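Trip report: an afternoon at the Rillia open day, Keltgate
Filed under: Days out, Machines

I have wanted to get inside Rillia's place for ages, so when the May open day was announced I booked within the hour and then pestered two friends into coming along. They make (well, they are trying to make) machines that can do ordinary jobs around the house and behind a shop counter, and for one afternoon they let the rest of us wander round and ask daft questions.

Getting there is easy enough. Take the 526 bus from the station and stay on until Keltgate Lane, then walk back past the tyre place. There were 50 of us on the list, split into smaller groups at the door, and my group got Dace Stankevičius as a guide, which was a real stroke of luck. She works on folding and sorting and she talks about tea towels the way other people talk about football.

First stop was the shelf room. It's a mock-up of a corner shop aisle, with tins, cereal and those horrible floppy bags of rice. A machine called Duman was restocking the tins when we came in, and it was lovely to watch! It went slowly, with a little pause before each one, but every label ended up facing the front. Then Dace swapped the tins for the rice and the whole thing got much more interesting. The first bag slumped sideways, the second went in upside down, and the third it simply held in mid-air for a bit while we all leaned forward. It got there in the end. We clapped.

Dishes next. They had a rack, a sink with no water in it, and a pile of mismatched crockery, including a mug with a broken handle that I'm told everybody on the team dreads. Plates went into the rack beautifully. Cutlery is still a muddle, and I rather liked that they showed us the muddle too. A man in our group who runs a café in Drerkthorpe asked how long before he could have one clearing tables, and Dace said she would be happy to see one clear a single table, unwatched, on a busy morning, and they'd talk after that.

We had a tea break at three (good flapjack, get in early) and then came the part I had really come for, the cloth work. I had assumed folding would be the simple end of things. I do it while watching telly! But cloth has no fixed shape, and each time you pick it up you have a new problem in your hands. The fold you want and the crease you don't want look very much alike. Printed patterns can help, Dace said, as they give you something to judge the lie of the fabric by, but thin stuff bunches up and you can easily pinch two layers when you meant to pinch one. 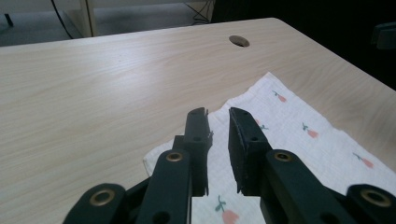
So can a machine fold the laundry yet?

Some of it, slowly, if the pieces are flat and much the same size; a mixed basket straight from the dryer is still a job for a person.

Their log on the wall had reached 2223 attempts at small cloths, good and bad together, and Dace was as keen to talk about the bad ones. Corners are the big thing at the moment. Find a corner and you're halfway home, but a corner tucked underneath is a swine to find. We were each allowed a go at folding a napkin using kitchen tongs, one pair, one hand behind your back. I managed a sort of parcel. My friend gave up and started laughing, and I came away with a lot more respect for Duman.

Practical bits: entry is free, but you do need to book. The stairs to the gallery are steep and there is a lift at the back if you ask at the desk. Parking is 10 spaces and they were all gone when we arrived, so get the bus. Children were very welcome and asked far better questions than we did. I'm hoping to go again when they open the bed-making room, which was still behind a curtain this time.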